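Home visits at Nindavwood: your questions

Hi, I'm Tsehay Admasu, and I look after the home visit list for the Nindavwood interfaith circle. I get the same emails over and over (I love them, keep sending them!), so I finally typed up my usual replies.

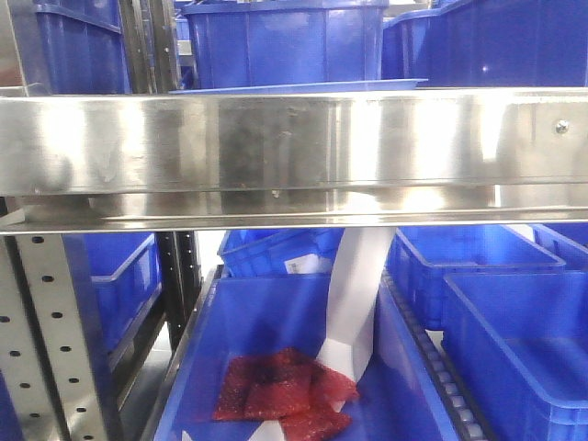
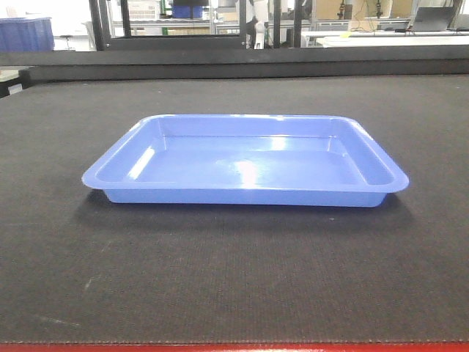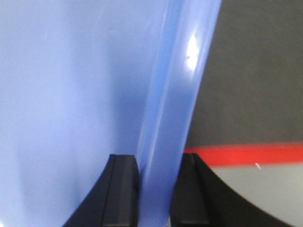 Blue plastic storage bins, an empty tray, and more blue plastic close up.

What is a home visit?

One of us comes to your place, sits down, and keeps you company. If you want a prayer, we'll pray. If you want to complain about your knee for an hour, go right ahead, I've done plenty of that myself. We started after a long winter when many older members couldn't get to services, and we just never stopped.

Do I have to belong to a congregation?

No. Right now we have 63 households on the list and I couldn't tell you offhand which of them attend anywhere. We have Christian, Muslim and Jewish visitors, plus a couple of people who'd call themselves "none of the above" and are lovely company. Tell me if you'd like somebody from your own tradition and I'll do my best to match you.

Will you try to convert me?

Absolutely not, and if a visitor ever does, please call me that same evening. Everyone signs a promise about this before their first visit. We will talk about faith if you bring it up.

My mother just came home from the hospital. How soon can you come?

Usually within a few days, but ask her nurse first. Some people need a quiet stretch at home, and I've learned the hard way that a cheerful stranger at the door can be one thing too many. We're also happy to phone until she's ready.

What if I have a cold, or the visitor does?

Then we reschedule! I mean it, even if it's only sniffles. Visitors stay home until they've felt well for two full days, and they'll wear a mask if you ask. You don't owe anyone an explanation for asking. I know some families feel rude about turning away a person of faith, and I've had long talks with Bongani Radebe about it. He's been visiting longer than I have, and his view is that caring for your health is part of caring for what you've been given. I'm with him.

Can you bring communion, or arrange for an imam or rabbi?

Our visitors are ordinary members, so they can't do everything clergy do. I can pass a request along, though, and most clergy call back quickly. During Ramadan and Holy Week it takes longer, so try to give me extra notice.

How do I become a visitor?

You need to be 21 or over, pass a background check, and come to our training evening in March at Woldemariam Hall. It starts at 7 p.m. and it does run long (there's soup). After that you go along with an experienced visitor for your first 9 visits. People groan at that number and then thank me later.

Which neighborhoods do you cover?

Nindavwood itself and the Pirari side of the river, up to the old Ikov bakery. Beyond the bakery I'd have to ask around for a driver, so no promises.

Who pays for all this?

Gas money and the background checks come to a bit over $4000 a year, and the member congregations split it. Visits are free. Please don't tip the visitors, although a cup of tea is always welcome.

What if I don't get along with my visitor?

It happens, and I won't be offended and neither will they. Leave me a message and I'll find you someone else. Evenings after 6 are best for reaching me.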